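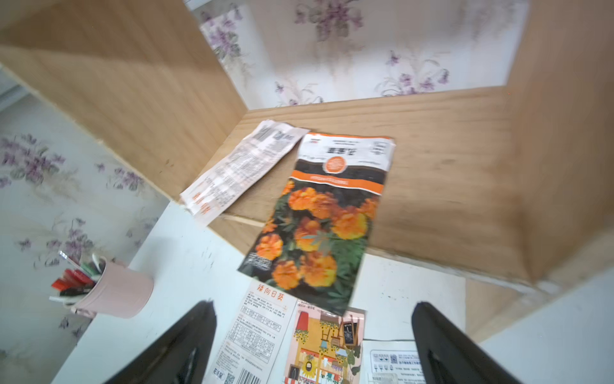 Morning, or nearly. Pieter Hoekstra asked me for a talk on running a seed swap and told me to keep it to half an hour, so if I'm still going when the tea urn starts rattling, throw something soft.

(Wait for people to sit. Check the mic.)

I'll start with how I got into this. I had a shoebox of old envelopes, most of them labelled in a pencil I could no longer read, and a neighbour in Trinder who had far too many runner beans. We swapped on the doorstep. The next October we booked the back room at the Postance reading rooms for a Friday evening and put up one poster. I'd baked for about 200 and we got nine people through the door - I was eating flapjack until Christmas.

Nine was plenty, though. Everyone talked to everyone, and a man from Unda went home with a broad bean he'd been hunting for years.

(Pause here, ask who has been to a swap before. Hands up.)

Right, labels. If you take one thing home, make it this. Name of the plant, the year you saved it, and where it grew. I'd love a line about the soil too, but I've stopped nagging. An envelope that says "nice red one" is a lovely mystery and a rotten swap.

Shop packets are welcome as well, opened or not. Fold the top over twice and put a peg on it. Marigolds always turn up, and sunflowers, and they're just what you want for anyone who's never sown a thing.

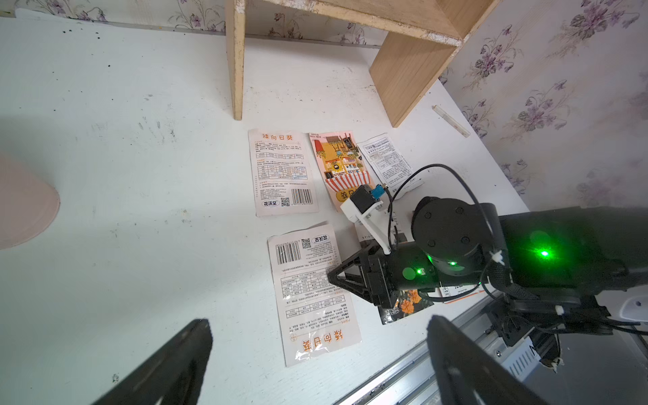
On the day

Doors at 8 in the evening worked for us, as people had eaten. We tried it earlier once and everybody was grumpy.

Sort by type and leave the alphabet alone. Flowers together, beans and peas together, a corner for the oddities. I did it A to Z the first year and spent the whole night explaining that courgettes were under C and marrows weren't.

Do you need a rule about how many people take? We said five packets each on the first go round, then a free-for-all once the kettle had been on. If somebody comes with nothing, let them take some anyway. They'll be back next year with a carrier bag full.

(Tell the Frei squash story if there's time. Skip the bit about the van.)

Last thing, leftovers. Mine go in a biscuit tin in the cold pantry with a note of the year on the lid. Questions now, and then I think it's tea.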